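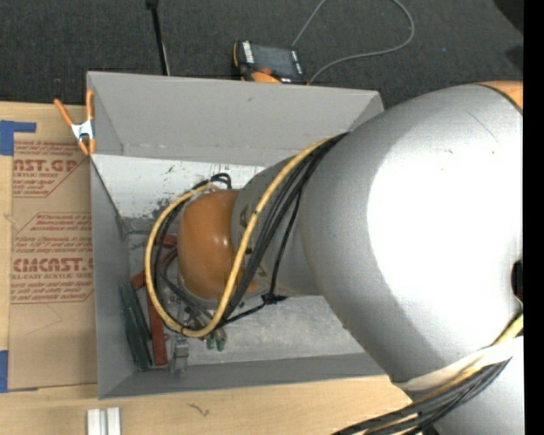
How do you age paper for a campaign map without it going wavy?
Use cold black tea, brush it on one side only, and dry the sheet flat under a clean tea towel with heavy books on top.

More bits from the kitchen bench, mostly from getting Varkard props ready for April. In no order sorry.

Tea strength. Two bags to a mug, leave it till it's cold. Coffee gives a darker colour but it stays a bit sticky and the whole map smells like brekkie.

Ink first or tea first? Tea first. Texta bleeds everywhere if you do it the other way. Laser print is fine after, inkjet is not, ask me about the Zostonell coastline.

Burnt edges. Do them over the sink, tap running, paper held with tongs. Window open. Or skip the flame and rub brown eye shadow round the edge with a cotton ball, looks nearly as good and the kids can help.

Wax seals. Proper sealing wax snaps in the post. Glue gun wax bends. Rub the stamp with a icecube first and wipe it, comes off clean every time. Old coat button works as a stamp for minor nobles.

Goddess shrine candles: the battery ones, with hot glue dribbled down the sides. Paint the dribbles cream. Keep the switch clear of glue!! Solveig did 5 and two of them are on forever.

Potion bottles. Vanilla essence bottles, soak in hot water and bicarb to get the label off, eucalyptus oil for the gum. Water plus food colouring plus a pinch of mica powder. Glue the lids shut and write NOT A DRINK underneath.

Getting tea off a laminex bench: bicarb paste, ten minutes, wipe. Don't scrub.

Storing it all. Maps rolled with the drawing facing out, they sit flatter when you open them. Greaseproof between painted ones. Seals in an egg carton. Label the tubes, I had the Takács family tree and the dungeon level mixed up for a whole session and Dezső played along with it.

Dice stuck with wax: freezer for half an hour, then pick it off with a toothpick. Warm soapy water after.

Cloak hems next time, if I find the pins.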